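Subject: Re: [grip-list] Parallel jaw or soft fingers for thin stems?
From: Berhanu Tesfamariam

Hello all,

Sorry for the slow answer, I wanted to finish the second set of fingers before I write. I put my replies between the parts of the original message, and then a longer part with our results below.

> We are looking at a task with thin, light things: plant stems,
> cable ties, drinking straws. Our arm came with the stock parallel
> jaw from Jadlow. It closes well on blocks and boxes, but on a stem
> it either pushes the stem out to the side or bends it.

Yes, we know this very well. With the Jadlow jaw we had the same two failures. The pushing out comes mostly when the stem touches one finger first. The finger moves the stem before the other finger arrives, and if the stem stands in something slippery like glass, it turns away.

What helped for us was a shallow V groove in one finger only. We first cut it in both fingers, and this was worse. The two grooves must meet exactly, and our fingers have some play sideways. With one groove and one flat pad the alignment is not so important.

> Did anybody try the soft fingers from Goodall on the same wrist?
> I would like to know if the adapter plate costs much reach.

We have them and I like them, with some reservations. The adapter makes the tool longer by 39 mm in our setup. For picking from an open table this is no problem at all. For going in between two tall objects it is a problem, because the wrist must stay higher and then the elbow comes close to its limit. Please measure your own plate, ours was made in our workshop and is thicker than it has to be.

> And last question, do you control them by position or by current?
> Our controller has both but the manual says almost nothing.

By current for the soft fingers, by position for the stock jaw. I explain more below.

**What we did**

The task is arranging artificial flowers. The arm should take a loose flower from the table and put it in a vase which already has flowers inside. It is a good task for comparing grippers, I think. The stem is thin and stiff because there is wire in it, the head is wide and soft, and the leaves go everywhere. A gripper which is good for one part is often bad for the next part.

We worked with three finger sets on the same arm, with the same controller from Nellasach:

- Set A: stock Jadlow jaw, flat rubber pads.
- Set B: the same jaw, one printed finger with V groove, one flat pad.
- Set C: Goodall soft fingers on our adapter plate.

The operator moves the arm by teleoperation and we record everything. We did not train any policy for this comparison. I wanted first to know what a patient human can do with each set. If the human can not do it, I do not expect that a model will learn it from this human.

**Picking from the table**

Set A is poor when the stem lies flat. The pads are thick at the tip and they touch the table before they are under the middle of the stem. You can close anyway, but then you hold the stem only with the lower edge of the rubber, and it rotates when you lift. For a flower head without stem, set A is fine if you close slowly.

Set B is clearly better for stems. The printed finger is thinner at the tip. It does scratch the table if you come down too hard, so we set a floor limit in software, 2 mm above the surface.

Set C picks everything, also a single leaf. The fingers bend when they touch the table and slide together, so the operator does not need to be careful with the height. All our operators preferred set C for this part.

**Putting in the vase**

Now the order changes. With set C the stem can swing inside the grip. The tip of the stem goes away from the opening and you must chase it. When the tip meets another stem in the vase, the soft fingers give way and the operator does not see it early enough. With set B the stem stays in the direction where you put it, and you can push it down between the others.

The neck of the vase makes a big difference. A narrow neck means you must hit the middle, but then the stem stands well. A wide lip is easy to enter and the flower falls to one side after you release it. I advise to test with both kinds. We almost used only the wide one, and our conclusion would have been too nice for set C.

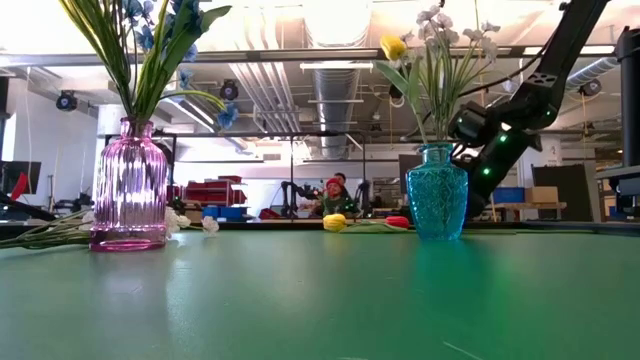 The station with the turquoise vase to the right and the pink one with the narrow neck to the left. The arm reaches in behind the bouquet, loose tulip heads and a leaf are farther back on the table.

You can also see in this picture my biggest complaint, and it has nothing to do with fingers. When the arm works behind a full bouquet, the flowers hide part of the gripper from a camera on the front side. We think a wrist camera is necessary for this task, with any finger set. Glass vases give an additional difficulty for depth, so please do not trust the depth image near the vase wall. We used color only for the last part of the movement.

**Controller settings**

In position mode the Nellasach controller closes to the target and holds with whatever current it needs. For set A and B this is good, as long as the target is not much smaller than the stem. In current mode we limit to 500 mA for set C. We tried 1,000 and the fingers curled around the stem and crushed the petals of one flower, so I do not recommend it. The log rate was the same for both modes and I did not see delay between them.

**What I would buy**

For stems only, set B, and the finger is printed in roughly one evening. For mixed loose things on a table, set C. If you have money for a tool changer I would be very interested to read how it goes, we do not have one at Sarnmont yet.

I can send the drawing of the grooved finger to anyone who asks. The holes fit the Jadlow carriage, older version with four screws. For the newer one you must move the upper two.

One question back to the list: has somebody used a thin silicone sleeve over a rigid finger? I want to try it before October, but I am afraid it will roll off when the stem is pulled.

Best regards,
Berhanu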